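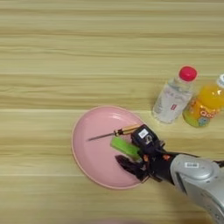
Kwabena Alhassan gab gleich zu bedenken, dass ihm das zweite Stück auf der B-Seite noch immer zu lang vorkomme und dass man den Posaunen ruhig einmal eine Pause gönnen dürfe, so schön sie auch spielten. Es wurde herzlich gelacht, aber der Einwand ist notiert, und die Gruppe hat ihn danach recht ausführlich besprochen.

Protokoll der Februarsitzung, Musikverein Plandetitz, Arbeitsgruppe Album
Beginn: 19.15 Uhr
Anwesend: Maja Jasińska (Leitung), Kofi Dogbe, Akua Quartey, Kwabena Alhassan, Dzintra Stankevičius (Protokoll)

1. Stand der Aufnahmen
Kofi hat die Rohmischungen von »Ayaaba« mitgebracht, und wir haben sie uns in aller Ruhe angehört, »Skendell« sogar zweimal, weil Akua beim ersten Mal noch am Telefon war. Der Bass sitzt jetzt viel besser als im Herbst, darüber waren sich alle einig (danke, Kofi, für die vielen Abende!). Beim Titelstück ist der Chor im Refrain zu leise. Maja würde ihn gern noch einmal aufnehmen, diesmal im Saal in Bruvberg, wo der Hall von Natur aus so freundlich ist. Das Album hat nach jetzigem Stand 9 Stücke, ein zehntes wird nicht mehr angefangen, auch wenn Kofi da noch eine sehr hübsche Idee in der Schublade hat.

2. Länge von »Skendell«
Nach einigem Hin und Her bleibt der Mittelteil drin, das Posaunenthema wird aber nur noch einmal statt zweimal gespielt. Kwabena ist damit zufrieden, Akua so halb. Sie bittet darum, für die Konzerte die lange Fassung zu behalten, und dagegen hatte wirklich niemand etwas.

3. Vorbestellungen und Pressung
Bisher liegen 76 Vorbestellungen für die Schallplatte vor, was uns alle sehr gefreut hat. Akua hat zwei Presswerke angeschrieben, und nur eines hat bisher geantwortet. Die Testpressung kostet dort 91 Euro, der Versand kommt noch dazu. Beschluss: Akua bestellt die Testpressung, sobald die Mischung fertig ist. Über die Auflage reden wir erst, wenn das zweite Angebot da ist. Einstimmig angenommen.

4. Konzert zur Veröffentlichung
Der Saal in Bruvberg fasst fast 564 Leute, und Maja gab zu, dass ihr bei dieser Zahl ein bisschen mulmig wird. Dzintra schlägt vor, den Balkon zunächst geschlossen zu lassen und ihn nur zu öffnen, wenn der Vorverkauf gut läuft. So machen wir es. Offen ist noch die Vorgruppe. Kwabena fragt bei dem Trommelensemble nach, das beim Sommerfest so viel Stimmung gemacht hat.

5. Verschiedenes
Der Schlüssel zum Proberaum klemmt wieder, Kofi bringt Öl mit. Maja sucht weiterhin das blaue Notenheft mit den Bläsersätzen, wer es zu Hause findet, melde sich bitte. Die Texte fürs Beiheft gehen bis zur nächsten Sitzung an Dzintra, gern auch unfertig.

Ende: 21.40 Uhr
Für das Protokoll: Dzintra Stankevičius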